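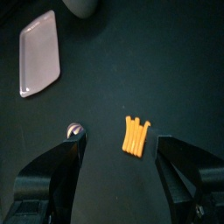
*wrist cam view, tray top left, ball by the left finger, orange sticks by the right. Bench is the dark one.*

Hi all

Sorry for the slow reply, been on lates and the workshop has only been open when I'm not. Answering Gemma inline because otherwise I'll forget half of it. Snipped the bits about the heating.

> On the gripper: I had a go with it after you'd gone and it's loads better than the old one, but I have questions before I let the younger lot near it.
>
> 1. Why are the fingers black? I thought we were printing them in something bright so people could see where they are.

Because black was on the printer. I know. We did say bright. I had most of a reel left and the yellow had gone brittle, snapped twice before it even reached the hot end. The next pair can be any colour you like, files are in the Pomare folder under fingers, use the ones marked v2 and NOT the ones marked final.

One thing in favour of black though - the colour finder in the software doesn't get confused by them. With the old green pair it kept deciding the fingers were a thing to be picked up and the arm would sit there trying to close on itself. If you print bright ones, pick a colour that isn't in the toy box. So not orange, not purple. Probably not yellow either, it's close enough to the orange to be trouble under the warm lamp.

> 2. Can it pick up the ball yet? When I tried it just pushed it about.

Sometimes. It's the way the tips are shaped. They're squared off at the end and angled on the inside so if you come in even slightly to one side, you touch the ball with the corner of a finger and off it goes. You can see in the picture how near the left finger is to it, that's exactly the sort of position I mean. If you close from there you'll only nudge it. Back off, get the ball in the middle of the gap, then go down, then close. In that order. I kept doing the down bit first.

What I want to do is put something grippy on the inner faces. Tried a strip of bike inner tube, glue didn't hold. Tried the foam draught strip, which held fine but squashed so much that the fingers thought they'd shut on nothing. Next is a thin bit of silicone baking sheet. If anyone has an old one they're about to chuck please bring it in, doesn't need to be big.

> 3. The orange thing (chips? noodles?) - are those meant to be one object or lots?

Treat it as one. It's a bundle, they lie together and narrow at the bottom end, so come down across the narrow end and it's the easiest thing on the bench. Across the top is worse, the ends aren't level and the one on the right has that little hook to it. I've been calling them the chips. If anyone feels strongly they can rename it in the list, it's just a text file.

> 4. What is the tray for? I assumed it was a parts tray and nearly put my washers in it.

Drop zone. Please don't put washers in it!! The whole job at the moment is "get thing, put thing in tray" and nothing cleverer than that. It starts empty every time, and I tip it out by hand at the end of a run. Doesn't matter if it's sitting a bit skew, I've stopped trying to square it up to the bench as the arm ought to cope with that anyway.

It is a bit shiny, mind. You get a white glint on the rim at the corner and one setting of the finder took that for an object. I turned the threshold down and it's been ok but if the arm starts heading for the edge of the tray for no reason, that'll be why. Move the lamp along a bit, don't go changing the numbers.

> 5. Is the camera meant to see its own fingers? They take up a massive amount of the picture.

Yes. Well, that much of them, no, but yes in general. It sits at the wrist so it sees what the fingers see, more or less, and you want the tips in view so you can tell where they are compared with the object. What I'd like is for it to see less of the bodies and more bench. There's a new bracket drawn that lifts it and tilts it forward. First print of that was 2 mm too narrow for the board, my fault, measured it with the cheap calipers. Will go on again this week if the Sternus isn't being used for the cosplay helmets.

Also on the picture, the bench gets very dark at the edges and in the corners, and there's a greenish lighter band across the middle. I don't know how much of that is the lamp and how much is the camera. Not fussed for now as the stuff we care about is in the brighter bit but if anyone knows lenses, shout.

> 6. How many goes has it had? I'm writing the bit for the Clanham open day and it would be nice to have a number.

186 logged tries. That's only since I started writing them down, I did loads before that with no notes at all. Please don't put a success rate in the open day thing, the log has everything in it including the evening the base wasn't clamped and the ones where I'd got the left and right motors swapped. You could say "nearly two hundred tries" and leave it there.

Somebody (not you Gemma) suggested we say 2,000 because it sounds better. No.

> 7. Is there anything that can hurt someone?

Fingers: they'll pinch, won't do worse than that. I've had mine in there, on purpose, with the current limit on. It's set at 55 percent in the config and needs to stay there. Elbow: yes that's the one to watch, it comes back faster than you'd expect when it goes home and it's at face height for anyone sat down. So stand up, or sit on the far side, and keep hair tied back. Stop button is the big one on the flying lead, not the one on the power supply. The one on the power supply drops the arm on the table. It's done that to me and it took a chunk out of the old left finger.

> 8. I've got a few jobs I could take on, what would help most?

In this order please

- check the screws on the fingers before each session. They work loose. There's a screw holding the right finger to its mount, silver head, takes the little hex driver with tape on the handle. Snug, don't lean on it, the plastic strips
- wipe the bench. Bits of lint and dust show up more than you'd think on a dark top, and while they haven't caused a bad grab yet I'd sooner not find out on open day
- sort out the toy box so we've got a spread of shapes. Ball, chips, something flat, something floppy. Nothing with glitter
- if you're feeling keen, label the back catalogue of pictures. It's dull. I have done the first lot and I'm not enjoying it

> 9. Last one. Are we sticking with Wamia for the control side or going back to the old script?

Sticking with it. I know it's slower to start up and the menus are daft. But the old script had no way to stop half way through a move and I don't want that anywhere near the public. If you've still got the old script on the workshop laptop please rename the folder so it doesn't get opened by mistake. I did it on mine and then opened it by mistake anyway, so maybe move it somewhere properly out of the way.

> Thanks, and sorry for the essay. It's great to see it moving at last.
>
> Gemma Hebden

No need to be sorry, it's useful, I've been too close to it. Half of this should be on the wiki and isn't. If you want to paste it in go ahead, fix my spelling.

Few other things while I'm here, for everybody

The layered lines on the finger prints. Someone asked if they should be sanded. Leave them on the inner faces please, I think they help a bit with grip, though I've not tested it properly. Outsides do what you like.

Slots at the base of the fingers. The ridged bit where the finger meets the rest of the gripper fills up with crud. Old toothbrush, there's one in the jar. Don't oil it, I oiled it once and it picked up every bit of sawdust in the building.

If you use the arm, write it in the book. Name, what you tried, what it did. Even if it's just "ball, missed, missed, got it". Teh log on the laptop only records that a try happened, it doesn't know which object unless you tell it and people don't tell it.

Cable ties. We're out of the small ones. I'll get some but if anyone's passing somewhere before me then get the black ones, the clear ones go brittle by the window.

November open day - I can do the morning but will have to be away by 2. Need one other person who's happy to drive it after that. You don't need to know how it works inside, you need to be able to hit stop and be nice to children. Could show someone the ropes any evening next week after half six.

And please could whoever has the long USB lead bring it back, I'm using one that's too short and the laptop is balanced on a paint tin.

Right, off to work. Will look at replies tonight or more likley tomorrow.

Cheers
Rob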